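I've changed my mind about demonstration data, and it was a pile of washing that did it. For years I said more was better. If 300 runs of a robot folding a shirt got you halfway, then 500 would get you nearer, and you just kept going until the money ran out.

Then I read the Sidari write-up from the Irnbridge lot, and they'd done something so simple I was cross I hadn't thought of it! They threw away every run where the operator was tidy. What they kept was 152 messy ones (fumbles, regrasps, second goes at a sleeve) and the policy trained on those beat the one trained on the full 500. It recovered from a bad grip, where the other one froze.

I'm not saying it settles anything. It's 2 garments and one lab, and I'd love to see it tried on towels. But I do think we've been far too fond of perfect demos, and real laundry comes in heaps.

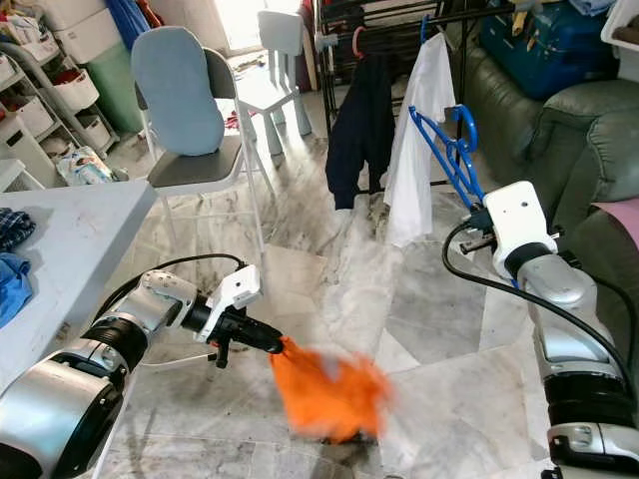
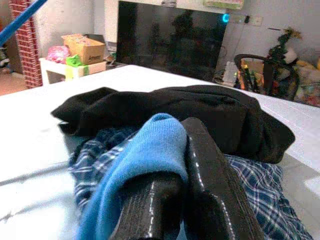
Delia Bustos wrote back that she'd want the same test with 152 tidy runs before she believed a word of it, and that keeping fewer might be doing all the work.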